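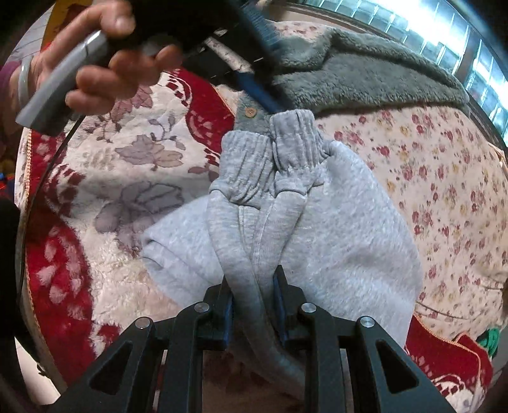
Grey sleeve pinched between the two blue pads, with more blue up on the brush head.

So you want the jaw opening for every frame and all you've got is the video. Good news – the pads are blue, and blue is easy! I've been doing this in Brelby for a while now and my first version was a plain colour mask that picked the two biggest blobs. It worked lovely until a frame like this one, where the blue bristles on the other tool got picked as a pad and my opening jumped to half the width of the picture.

What I do now:

1. Pull 50 frames from different parts of the clip and set your hue range on those. Include some shady ones. Pads look a lot darker when they're turned away from the window.

2. Draw a box over the area your own pads can reach. They move in a fixed path, so the box can be quite tight. Save it as pad_zone in the Brelby config. Anything blue outside it gets thrown away, and that sorts out the bristles.

3. Inside the box, keep one blob from the left half and one from the right. Measure between the inner edges (I used the centres at first, and the number wandered whenever cloth covered part of a pad).

4. Run a median filter over the result. I use a window of 5, but try 3 if your grabs are quick. 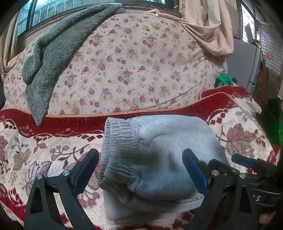 Three blue pads: one on each side of the grey garment, and a third over to the right.

Two grippers in view is the awkward case. The third pad can drift into your box, and then the right half has two blobs to choose from. Turn on keep_nearest, which takes the blob closest to where that pad was in the last frame. If there's no last frame (start of a clip, say), mark it as missing and let the next good one fill in.

To check it, I exported 1000 frames to Farkmont and clicked the pad edges by hand, with a lot of tea. The script was within 4 pixels on 961 of them. Most of the rest had fabric right over a pad, and for those I just leave a gap in the data.

If your numbers look jumpy after all that, go back to step 1 and widen the brightness range before you touch the hue.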